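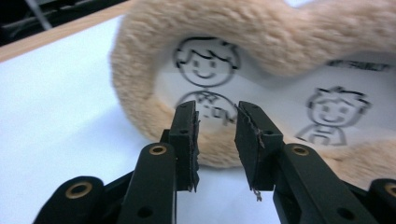

Using the Treloar Hand-Held Gripper Kit with Soft Objects

Support guide, Okia Training Services
Prepared by Margareta Buzatu. Last revised 7/30/26.

This guide applies to customers who have purchased or rented the Treloar kit and who plan to record handling tasks with plush, fabric or other yielding items. It assumes that the kit has been assembled and that the operator has completed the Skosside introductory session.

Before you begin

Check both finger pads. Pads with worn inner edges or loose threads may remain in service for plush work, but they should be replaced before any task that involves paper, film or thin card. Replacement pads are sold in sets of 2 under order number 1054. Trim a hanging thread with scissors. Do not pull it.

Open and close the fingers slowly several times. The linkages on either side should move together. If one lags behind the other, stop and consult the service sheet.

Setting up the work surface

1. Use a plain, light tabletop under even overhead lighting.
2. Lay any printed sheet flat before placing an object on or near it. Simple line drawings are suitable.
3. Place the soft object so that the fingers can reach it from above. A plush ring may be set on its side with the opening toward the operator.

Performing the grip

1. Bring the gripper in with the fingers slightly apart and the object in view between the pads.
2. Advance until a section of the object lies between the pads. With long pile, go further in than appears necessary, as the outer fur offers little hold.
3. Close the fingers until the fabric stops giving way, then pause.
4. Lift, move and release. Open the fingers fully before withdrawing, or tufts may catch on the pads.

Repeat the grip 3 times at different points on the object before changing the layout.

After use

Remove fibers from the pads with a dry brush. Light scuffs on the plastic arms are normal wear and are not covered by the warranty.

Rental customers should return the kit in its Eltex case with all pads, used and unused. Questions about rental terms for September and later may be directed to Tane McAlister at the Okia service desk.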